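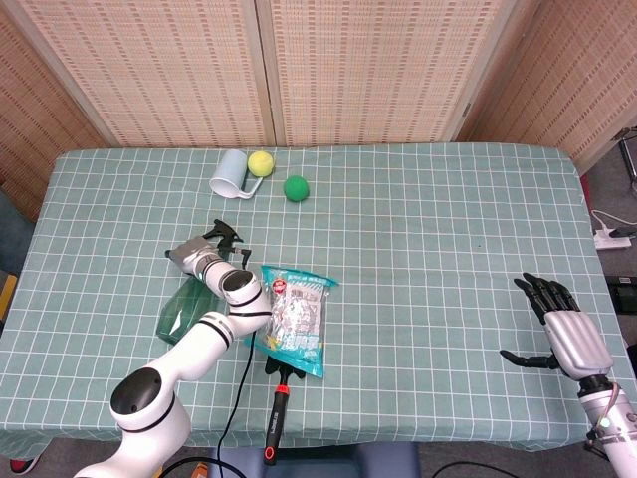 2024-03-14

Read again the part of the Ramayana where Hanuman crosses the ocean. Surasa, mother of the serpents, opens her mouth to stop him, and he grows bigger, then she opens wider - and then he becomes small as a thumb, goes in and comes out. I read 30 pages and made two notes. Erlinda Pangilinan wrote that she prefers Simhika, who catches him by his shadow. I must answer her before May. My tea went cold while I was reading.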